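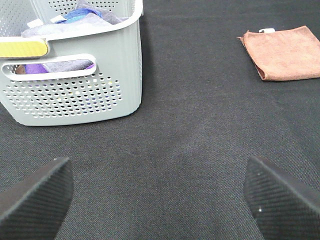
Folding is the slow part, according to Thaddeus Ambrose, and most people who sign up expect it to be the carrying.

Halvorsen is looking for 12 participants for the Rastudum laundry handling study at its Lakel site. The study covers the sorting, folding and stacking of household cloths from a perforated plastic basket with handle cutouts. No experience is needed.

Tasks
Each participant attends 3 sessions of 56 minutes. In a session you empty a basket of mixed cloths, sort them by size, fold them to a printed pattern and put them back. Items are light cotton and terry. Full baskets are carried a short distance -- one room to the next.

Requirements
Age 18 or over. Able to stand for a full session and lift a full laundry basket with both hands. No known skin reaction to unscented detergent. Normal or corrected color vision, as part of the sorting is by color.

Payment
$200, paid after the third session. Partial attendance is paid per session completed.

How to apply
Write to the Pisus desk at Halvorsen with your name, preferred hand and available hours. Applications close August 4, 2023. Sessions run through December.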